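Home | Reviews | Storage | Cleaning | Advice | Contact

Storage for cleaning cloths: three types of container reviewed
Prepared by Iona Hepburn, with additional notes by Archie Niven. Updated in May.

This review considers three types of open container for keeping cleaning cloths at a workbench: a plastic bin with handle openings, a clear plastic box and a wire basket. Each was used for 12 weeks in a shared workroom.

The plastic bin proved the easiest to carry. Its handle openings are large enough for a gloved hand, and the rounded corners wipe clean quickly. It does conceal its contents from anyone standing at a distance, and a label is advised where more than one bin is in use.

The clear box was preferred for sorting by colour. Light scratches appeared on the base within two weeks, although these did not affect its use. 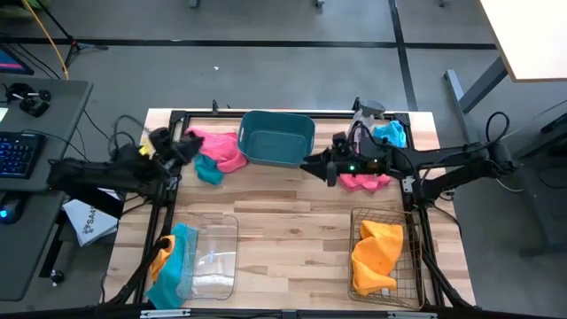

The wire basket allows air to reach the cloths and is recommended for those put away slightly damp. Cloth labels may catch on the bars if pulled out in haste. Mr Niven considered it the least comfortable of the three to carry when full.

For general use the plastic bin is recommended. Spray bottles should be stored upright and apart from clean cloths.

Related items
Microfibre or cotton: which cloth to buy
Wooden worktops: routine care
Choosing a spray bottle

Contact the reviews desk | Copyright Plekemel | Back to top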